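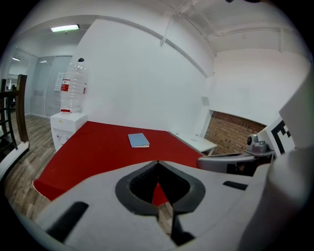

Ridurow Tabletop, hand-held gripper demonstrations

README, last edited 24 Feb 2023 by Zanele Ngcobo

Hi! If you've been handed the Ridurow folder and want to train something on it, read at least the parts on known problems and on splits before you start a run. The rest can wait until you need it.

What's in here

The set has 192 demonstrations of small tabletop tasks, all recorded with a hand-held gripper (I call it "the hand" all through this file, sorry, the habit stuck). Every demonstration is one person doing one task once, start to finish, with video from the camera on the gripper and a log of how far the jaws were open. Poses get computed afterwards and live in their own folder, so you can swap in your own if you don't trust ours.

There are 6 tasks:

push_book: slide a closed notebook toward the far side of the table
turn_book: rotate it a quarter turn, staying roughly in place
pick_book: grip it by the page side and lift
place_book: put it back down inside a taped outline
open_cover: lift the cover and let it fall open
idle: approach, hover, go away again without touching anything

Please don't delete idle! I know it looks like junk. Our first policy grabbed at everything it came near, and the idle takes are what calmed it down.

Where and how we recorded

All of it was done at the Futa office, on the big red table in the main room. The light-blue notebook shows up in most of the book tasks. Jacobus Msimang brought in other notebooks for variety, and the file objects.csv says which one is used in which take.

I wanted the room left the way it is, so we didn't hang a backdrop or clear anything out. You'll get the water dispenser with its big bottle, the wooden railing, the frosted glass partition, the bit of exposed brick over by the white desk. Some takes have people moving around past the glass as well. A model that only works against a clean gray sheet is no good to me, and the Venkataraman people had asked for clutter anyway.

The lens is very wide. Straight things bow, the table edges most of all, and the gripper's own body takes up a big part of the lower half of the image. Don't crop it out. The black V in the middle is your best cue for where the jaws are relative to the object, and when I tried masking everything below it, pick_book got a lot worse.

Recording routine, in case you want to add takes:

1. Start with the hand well back from the object.
2. Hold still for a count of 5, then go.
3. Move slower than feels natural. Slower than that, even.
4. Finish, pull back, hold still again, stop.
5. Write the result in the log before you touch anything else.

Step 5 is where we lost the most data. Lindiwe Ngcobo (my sister, and yes I roped her in) did a whole afternoon of beautiful turn_book takes in August and then couldn't remember which ones had slipped. They're in the folder called unsorted if you feel like watching them.

File layout

raw/ has one folder per take, with video.mp4, jaw.csv and notes.txt
poses/ has one file per take, same name as the raw folder
objects.csv links takes to objects
results.csv has success, partial or fail for each take
calib/ holds the lens and jaw calibration
unsorted/ is what it sounds like, and isn't part of the 192

Timestamps in jaw.csv are in seconds from the first video frame. If you find a file that starts at some huge number, it slipped past my cleanup script, so just subtract the first row and tell me.

Known problems

Poses drift in takes that spend a long time looking at the plain white wall. There isn't much for the tracker to hold on to there. Kasun Sivakumar reran the worst ones through Drustex and they came out better, but I'd still plot them before trusting them.

18 takes are marked partial in results.csv. Mostly that means the notebook moved but ended up outside the outline. I train on them for push_book and leave them out for place_book. You may feel differently!

The red table top bleeds color into everything. Early on I had a policy that fell apart the moment we tried it on a brown desk, and heavy color jitter helped a lot. I've left the videos uncorrected so you can choose your own poison.

The printed black-and-white marker cards do get into view now and then, often way out at the side where the lens bends them badly. My detector misses plenty of those. I never use a marker reading near the border.

Most operators are right-handed. Nosipho Gumede is our one lefty, and her approaches come in from the other side, which makes them worth more than their number suggests. Please keep them in training, all of them.

Splits

train.txt, val.txt and test.txt are split by session, so takes recorded back to back stay together. I made a random split first and the scores were lovely and meant nothing at all (neighboring takes are practically twins). If you make your own, split by session too. The session name is the first part of every folder name.

Using it

Anyone inside Futa can use the set for training and testing. Outside of that, ask me first. It was recorded in a working office and everyone who held the gripper agreed to internal use only, so sharing the raw video means going back to them. Poses and jaw logs are easier and I'll usually say yes.

Still to do

More open_cover, because we're thin there and the thin paper covers behave nothing like the stiff ones. A second room. Jaw calibration for the replacement rubber, which Jacobus has promised me twice.

Questions, bug reports and bad takes go to me or Kasun. Please put the take name in the subject line, I get a lot of mail that just says "the blue one looks weird".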